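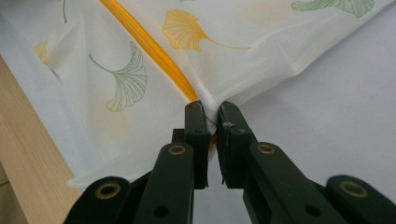 Shop Floor News

Zipper trouble at Postar: we lost a week to one loose pin

March 2020 – by Constanza Villalba

Well, that was a frustrating few days! If you've been waiting on our laundry bag recordings (and I know the folks at Grakow have), they're going to be late, and I wanted you to get the story from me.

We're teaching the robot to open and close the zipper on a mesh bag, and a person does it first with a pair of hand-held grippers. We had 229 runs saved when Amra Zupan noticed the jaw readings drifting. The grippers said "closed" while the tips were still up to 5 millimeters apart – way too far to pinch thin mesh, let alone a zipper pull. 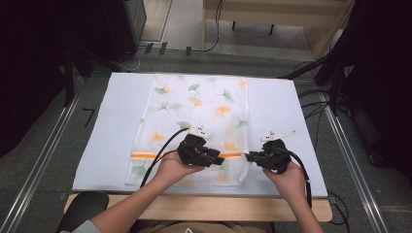
Amra took the worst gripper apart over lunch and found a pivot pin that had worked its way loose. We went back through everything and 40 runs have to go. I was sure it would be more, so I'm calling that good news!

Welington Lopes has swapped the pins on every pair we own, and we now check the jaws against a gauge before each session (it takes a minute, we should have done it all along). No one got hurt and no bags were torn. We start recording again Monday, and I'll post here once we're back up to 200 good ones.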